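October 21, 2019

Back from the Merix Gallery and still not sure I liked it.

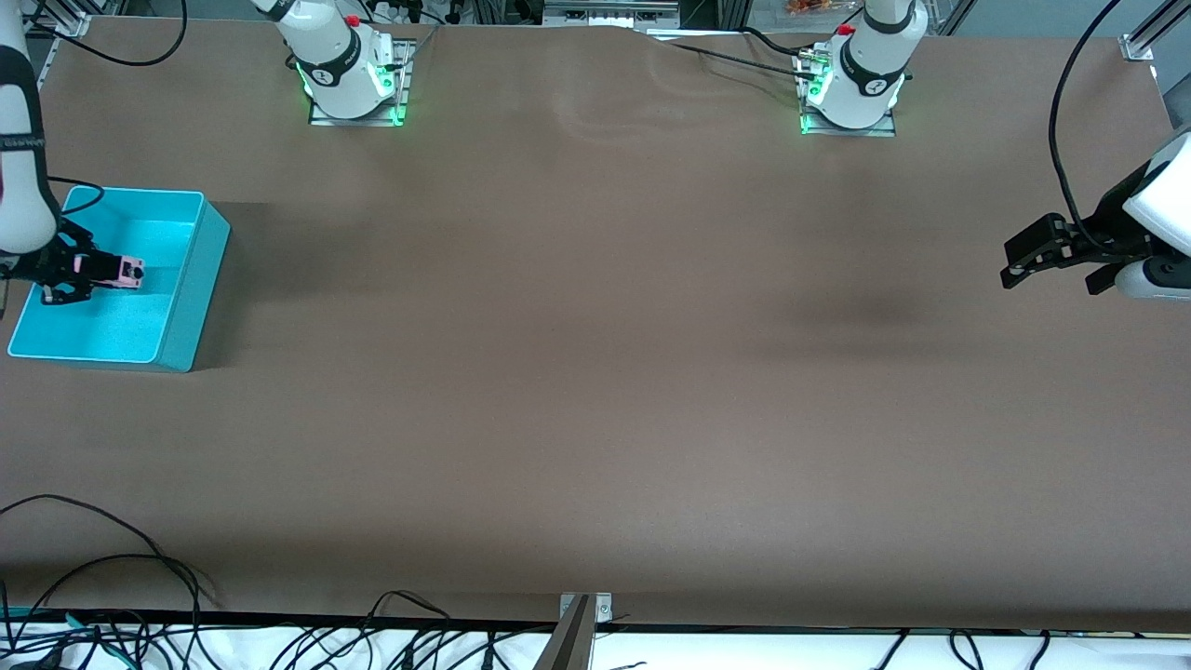
## The Iwasaki show

Uzma had been on at me for weeks to see the Iwasaki retrospective. Landscapes, forty years of them, mostly snow and reeds and water. The wall text says he "waits for the land to speak." I have read that sentence, or its cousin, at every landscape show I've been to. What I wanted to know was which lens he used and how long he stood there, and the wall text had no interest in either.

The prints are too big. I'll say that first. There is one of a frozen marsh that must have looked wonderful at the size of a book page, and at the size of a garage door it goes soft in the corners and you start looking at the grain. Uzma says the size is the point, that you are supposed to feel small. I felt like I was standing too close to a billboard.

Upstairs was better. Four little black and white pictures from his student days, a ferry dock in the rain, a man's back, some rope. No snow anywhere. I stood in front of the rope for a long while. If he had gone on making those I would own every book.

## The book

Which brings me to the book. The shop had the catalog, signed, 769 in the print run left unsold according to the girl at the register, who seemed to think this would make me hurry. I leafed through it. The blacks are muddy and the ferry dock is spread across the gutter, so the boat is swallowed by the binding. Who signs off on that? I put it back. Uzma bought one and says I can borrow it in January, when she's done.

## Tatu's talk

Tatu Kariuki gave the afternoon talk. He printed for Iwasaki for two winters and I had hoped for darkroom stories. We got one, a good one, about a tray of fixer and a cat. The rest was praise. He said the old man shot 3,000 frames of the same birch and kept 2. People sighed. I wrote the number down and then wondered who had done the counting – it sounds like the kind of thing that gets rounder every year.

I asked him during questions whether the new prints were made from scans. He said "some of them" and moved on to a lady in the front row. So, all of them.

## Later

Cold walk to the bus. Nice light on the river for maybe five minutes and I had the Teson with me, with a roll already in it, and didn't take it out of the bag. Too much birch in my head. Uzma took several on her phone and they're pretty good, annoyingly.

Must call the lab about my own negatives tomorrow. They said Friday last time too.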